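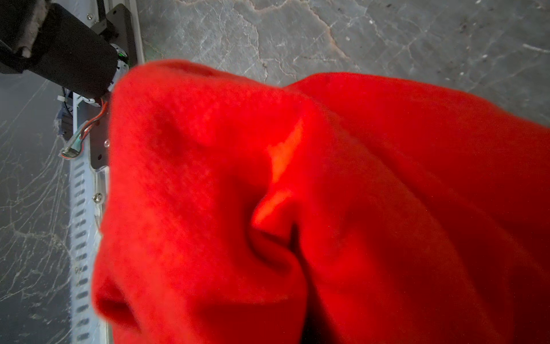
Mwangi Kioko has worked on laundry handling at Gekness for two years, and he is blunt about where it stands. "Towels, yes. Anything thick and soft, not yet," he says. Red fleece bunched up against a slotted finger, with a deep crease down the middle, is the sort of thing he means. "You look at that and you see a blanket or a sweater. The machine has to find a corner, and the corner could be anywhere."

His group ran 820 folding attempts in November. He won't give a success rate, but says a person would have finished the same pile before lunch.

Elibariki Khaemba, who manages the laundry at Flusturstead, is interested but in no hurry. Her staff fold 900 pieces on a busy day. "If it did 50 of those without anyone standing next to it, I'd take it," she says. "Right now someone has to stand there — so I'd be paying twice."

Kioko doesn't argue. He plans to go on with fleece through the summer and try fitted sheets after that.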